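Red towels back on the shelf at Jorkbridge linen library

22 Jun 2022

Jorkbridge linen library is open again after its stocktake, and the red towels are going back out on loan from this week. Short notice, we know. Doors as usual, same counter, same side entrance off the car park.

The library lends towels, tablecloths, napkins and sheets for parties, swimming galas, school plays, that sort of thing. You borrow a bundle, you use it, you wash it, you bring it back folded. It has run on those lines from the start and none of that is changing. What is changing is how the bundles are checked and folded before they go out, and a few people have asked why the reds were off the shelf so long.

Short answer -- the white pieces.

Every colour in the stock is supposed to be kept apart from the whites. Bundles were coming back mixed, a white cloth rolled up inside a red towel, or stuffed down the side of the bag, and going straight through the next hot wash like that. Pink napkins. Quite a lot of pink napkins. The total in stock stands at 2918 pieces, down from the 3000 the library likes to keep, and most of the gap is whites that were past saving.

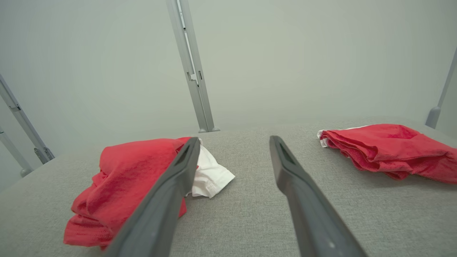

Sorting is now done by hand on the big grey padded top in the back room, before anything gets near a machine or a shelf. It used to be done on the floor, out of the bags, which was quick but things got missed. On the pale grey fabric you can tell red from white straight off, even with a bit of white cloth poking out from under a crumpled red heap and no more than a corner of it showing. Anything in a heap gets opened right out. Anything folded gets opened too, however neat it looks, and then folded again the library's way. Slower, yes. But the weave has enough grip that a towel stays where you put it, which the old table with the shiny cover never managed.

The library's way, for anyone who has lost their card: long side to long side, then in half, then in half again, soft edge facing out. Trims and hems on the inside if you can manage it. No rolling. Rolled towels look lovely and take up twice the shelf, and they come out creased in rings.

Red goes with red only. Not with orange, not with the dark pinks. A first wash on its own for anything new, cold, and a second one if the water is still coloured. Dry flat or on a line, out of strong sun. Tumble drying is allowed for the towels but not for the tablecloths, which shrink along one side and then never sit square agian.
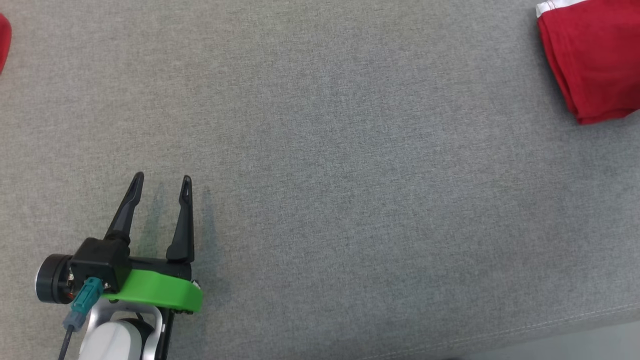
Borrowers are asked to help in small ways. Shake things out before you bag them. Keep whites in the seperate bag, the one with the drawstring. If something has been stained please say so at the counter, there is no telling off and no charge for ordinary stains. Candle wax, bring it back as it is -- scraping at it with a knife does more harm than the wax. Same with chewing gum.

And damp. Please don't hand in damp towels. If you are rushed and it can't be helped, tell whoever is on, and they will be hung up that day. Left in a tied bag over a weekend they smell, and the smell is harder to shift than wine.

The limit is 40 pieces per household for a private booking, loans for up to 2 weeks. Clubs and schools can ask for more but need to book ahead. Reds are popular for the autumn fairs, so anyone wanting a full set for September should get a name down now. The list is on paper at the counter. No phone bookings for the moment, the line is still down.

The replacement towels came from Rukisex, who also did the last batch of sheets. Same weight as before, a touch softer. The napkins are from Rimkutė, plain white, hemmed, and these will only go out with white cloths until the autumn. No mixed party bundles till then, sorry. People who had one booked will be offered reds with paper napkins instead, or can wait.

Shelving in the front room has been moved as well. Towels now on the left as you come in, tablecloths along the back under the window, sheets up the step. The basket for odd pieces is by the door. If you have an odd sock from a returned bag, or a flannel, or somebody's baby muslin, it goes in there, and if you have lost one have a look.

Old stock. The pink napkins are not being thrown away. They are bundled up and free to anyone who wants them for rags, bike cleaning, painting and so on. Worn towels go to the Hitard animal shelter, who can always use more and will take them with holes. They can't take anything with buttons or zips, and no duvets.

Still wanted: cotton tablecloths, any size, any colour but white. Long ones especially, for the trestle tables. Clothes pegs. A second airer, the tall sort, if anyone has one doing nothing in a garage.

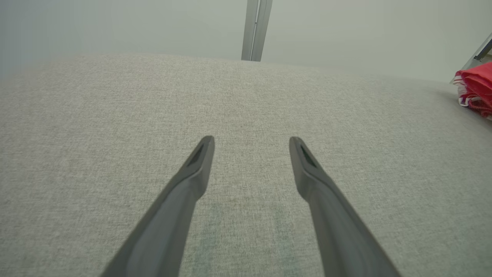

Opening times and returns

Counter open Wednesday and Saturday mornings. Returns can be left in the wooden box by the side door at other times, but only if dry and bagged, with your borrower number on the tag. Please don't leave bags on the step, it floods.

Next folding session is after closing on Saturday, all welcome, no need to book. Tea provided. Bring a mug.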